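Gresstead Letter - Digital Assets
November 28, 2023

Suvar holders face a February deadline on old staking contracts

Anyone still holding Suvar tokens in the first version of the staking contract has until the end of February to move them. After that the old contract stops paying rewards. The tokens stay where they are and can still be withdrawn, but they will earn nothing while they sit there.

The change was put to a vote of token holders earlier this fall and passed without much of a fight. The old contract pays a flat rate no matter how much is staked in total, which made sense when the network was small. It has been paying out more than the network takes in from fees for most of this year, and the difference has been covered by issuing new tokens. Holders who don't stake have been paying for that through dilution.

Under the new contract, rewards come out of transaction fees first. New tokens are issued only if fees fall short, and there is a yearly limit on how many. The result is a lower rate for most people. A wallet with 3000 tokens staked all year earned 9 percent under the old terms. We would not plan on getting close to that under the new ones, at least until fee income picks up. 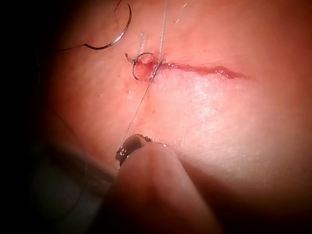 The waiting period changes too. Withdrawals from the new contract take 15 days to clear, and no rewards are paid during that time. The old contract lets you out the same day. If you think you may need the money early next year - for a tax bill, say - it may be simpler to withdraw now and decide later whether to stake again.

Moving the tokens takes two transactions, one to withdraw and one to deposit. Each has its own network fee. Small holders should check those fees before they start, as they go up and down a good deal during the day. There is no bonus for moving early.

Readers who hold Suvar through the Fothergill exchange don't have to do anything with the contract themselves. Fothergill has told customers it will move staked balances in one batch in the new year. It has not said whether it will change the commission it takes out of rewards. With a lower rate to start from, the same commission leaves less for the customer, so look for that figure when the notice comes.

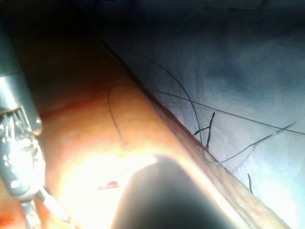
Zikville, the wallet app many of our readers use, plans to add support for the new contract in its next update. Until then the staking screen in the app shows the old contract only. Don't go looking for a workaround. We have already had mail from readers who were sent links to "migration" pages asking for a recovery phrase. No real staking contract needs your recovery phrase, and neither does the wallet's support desk.

On price, the vote has made little difference so far. Trading has been thin and the token has mostly followed the larger coins. At last count 1730 wallets had moved to the new contract. We'll give an updated number in the February issue, along with the first month of fee figures if they have been published by then.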